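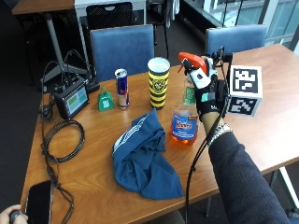 Glove, marker cube and spray bottle just above the recording table.

What the Glove Thinks It Did
Interview by Troels Kjærgaard
May 7, 2019

Hui-mei Shek has spent two years writing software whose main job is to decide which of its inputs is lying. She says this cheerfully, over the second of three coffees.

"You have a glove that tells you what the fingers are doing. You have a cube with markers on it, and a camera that tells you where the cube is. Put those together and you know where the hand is and what shape it's in. That's the brochure. The rest of my week is the part where they disagree."

Shek runs the tooling side at Odedar, a company small enough that "the tooling side" is her and a desk by the radiator. The product is Siler, a package that takes recordings of human hands doing ordinary things and turns them into motions a robot can be asked to repeat. The asking is handled by a separate planner called Grelon. Relations between the two programs are described in the office as professional.

I ask what goes wrong first.

"Clocks," she says, before I've finished. "Always clocks. The glove has one, the camera has one, the recording computer has one, and each of them is completely sure of itself. In April we found a session where the glove was running 229 milliseconds behind the video. Which sounds like nothing! But in that time you can squeeze a trigger and let go again. So according to our data, the liquid came out and then the finger moved."

Did the robot learn anything from this?

"It would have learned that spray bottles are psychic."

The spray bottle comes up a lot. Shek considers it the rudest object in common household use. The grip has to hold the weight while one part of the hand does something else, the sprayer head pokes out in the way of everything, and the liquid moves after the hand has stopped. Grelon's first attempts treated the trigger as part of the handle and held it down the entire time.

"Technically a very stable grasp," she says. "Very confident. You just wouldn't want to stand in front of it."

The fix was to stop asking the planner to copy finger positions. Siler now cuts each recording into stretches, depending on whether the hand is approaching, holding or working something, and Grelon gets a different set of rules for each. During an approach it can wander a bit. During a hold it mustn't let the contact points drift. During the working part it follows the one finger that matters and leaves the others alone. The cutting is done by 793 lines of Python that Shek would like to apologize for, though she won't say to whom.

"Somebody suggested a neural network for it. I said fine, and who labels the boundaries? And he looked at me. So now there's the Python."

Then there is the cube. A flat marker is lovely until the wrist turns, at which point the camera is looking at it edge-on and the pose estimate starts flipping between two answers, both plausible. With markers on several faces there is usually a decent one in view. "Usually" is the word that employs her. When one face swings away and another takes over, any small error in how the faces were measured shows up as a jump. Played back without smoothing, the hand appears to teleport by a few millimeters and carry on as if nothing had happened.

"People say, just filter it. Sure. Filter hard enough and the hand never does anything sudden, including the sudden things it did." Her current version estimates the error between faces as it goes along and spreads the correction over the recording. She's proud of this and has been told it makes a poor demo, because the visible result is that nothing happens.

Of the last 3000 recordings fed through Siler, 2954 came out the other end with a trajectory Grelon would accept. I say that sounds good. Shek makes a face.

"Accept is a low bar. Grelon would accept a motion through a table if you forgot to tell it about the table." Had someone forgotten to tell it about the table? "For a day. A day and a half."

Clutter is her current project. Early recordings were made with one object on a bare surface, and the planner got very good at bare surfaces. These days she wants cups, cans, cloth and cables in the way. Cloth is the worst. The perception code, a module named Hodoroagă for reasons that left with the engineer who wrote it, likes things with edges, and a crumpled cloth offers it a different set every time someone touches it.

"It used to report a rag as several small objects, and Grelon would plot this beautiful path between them. Through the rag."

Now anything soft gets one generous bounding shape and is given a wide berth. It's crude, Shek admits, and it makes the robot look a little fastidious. She has a better version on a branch. The branch is old enough that she's stopped merging into it on Fridays.

I ask what she'd want if someone handed her a bigger budget: more cameras, a nicer glove?

"One clock," she says, and goes to see about the third coffee.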